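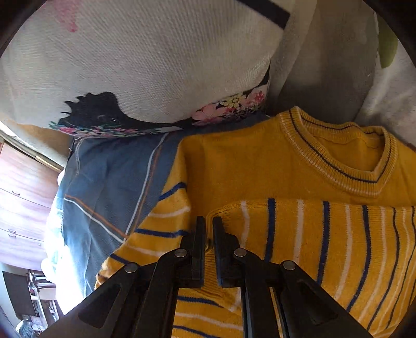
1 min read

Druvden striped jumper, mustard

A knitted jumper in mustard yellow, plain across the shoulders and upper chest, with navy and pale cream-pink stripes on the body. The stripes carry on across the sleeves. The collar is ribbed, with a thin dark navy line through the middle of the ribbing and a pale line of stitches near its outer edge.

Knitted for Druvden by Pukari to a pattern by Yaneth Usuga. The first run was 3,000 pieces and sold out in May. This is the second run, in the same yarn and the same colours.

Fit: regular. If you are between sizes, take the larger one. Comes in 5 sizes, XS to XL.

Care: hand wash cool, inside out. Press the water out in a towel and dry flat, away from radiators. Do not tumble dry or hang by the shoulders. Wash the first time on its own.

Mending: a length of mustard yarn and a length of navy are packed with each jumper. More can be ordered from the Bidwood shop, quoting style 3,727.

Returns: unworn, with the swing tag attached. Exchanges for another size are posted free within the UK.

Also in this range: Londoño cardigan, Londoño scarf.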